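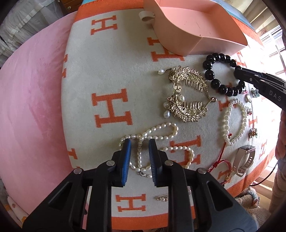
Collares, broches y pulseras sobre la manta, con las dos pinzas manuales en plena toma de ejemplos.

Grultine quiere que un sistema aprenda a recoger joyas, y para eso lleva desde agosto grabando a personas que lo hacen con pinzas en la mano. El proyecto se llama Clokholm y acumula 1.180 demostraciones. La empresa habla de «variedad doméstica real». Habría que ver de qué casas.

El collar de perlas es un buen caso. Enroscado sobre la tela, admite muchas formas de agarrarlo, y cada operador elige la suya. De las 427 tomas con collares que nos enseñaron en Alten, 98 estaban marcadas como dudosas y seguían dentro del conjunto. Preguntamos con qué criterio y nos remitieron a un documento interno que aún no hemos visto.

Tampoco convence la meta de 1.000 ejemplos por tipo de objeto. Repetir mil veces el gesto de una mano experta enseña poco sobre lo que ocurre cuando un cierre se engancha en el pelo de la manta — y esos fallos, según Grultine, se descartan antes de entrenar.

El equipo de Tsai, que probará el modelo con joyas ajenas a las grabaciones, promete publicar también los intentos fallidos. Hasta entonces, las cifras de Clokholm miden horas de trabajo humano.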